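Call for participants: help us find out which chores a machine can manage

Last updated: 4 May 2020
Shares: 18 | Comments: 2

Have you ever stood at the sink, or at the back counter at work, sorting one small thing from another small thing, and wondered why a machine can't do it for you yet? We wonder about that all day long at Zemesen, and we would dearly love some company!

Our project is called Brastach, and it runs out of our workshop in Trivunby. We are looking at the plain, fiddly jobs that fill up a home or a shop floor: folding towels, pairing lids with jars, putting stock back where it belongs, moving tubes from one rack to another. People do these things while chatting or listening to the radio. Robot arms are getting better at them, but they are still slow, and they get muddled by things that wouldn't bother a ten-year-old (a towel that has flopped over on itself, say, or a lid put down the wrong way up).

A good deal of our practice happens in simulation, where a dropped tube costs nothing and there is no mopping up afterward. Tube sorting has been one of our favorite tasks there, and it is the one you would start with.

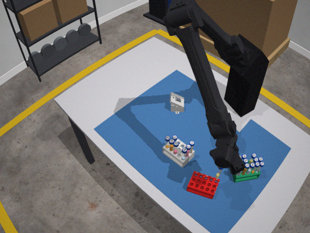 Tube sorting in simulation, with red, green and white racks on the blue mat.

We need people who know chores, and that covers nearly everyone. You don't need any background in robots or computers. If you have stocked shelves, run a kitchen, worked in a lab or a pharmacy, or kept a busy house going, your eye for how a job ought to be done is just what we are after.

As a participant you would watch short clips of an arm at work, tell us in your own words where it went wrong or dawdled, and then do the same kind of task by hand so we can compare. There are 2 sessions, both in June, and you can do the watching part from home on any computer. For the hands-on part we mail you a small kit, which is yours to keep.

You should be 18 or older, comfortable reading English, and willing to be frank with us. Please don't be polite about the robot. Our partners at Garg, who write the software, have heard it all before and like it that way.

We hope to collect 1,000 comments by the end of the project, long or short, cross or kind. To take part, send us a few lines about yourself and the chore you would most happily hand over to a machine. Mark your note "Brastach participants" and address it to the Zemesen workshop, Trivunby.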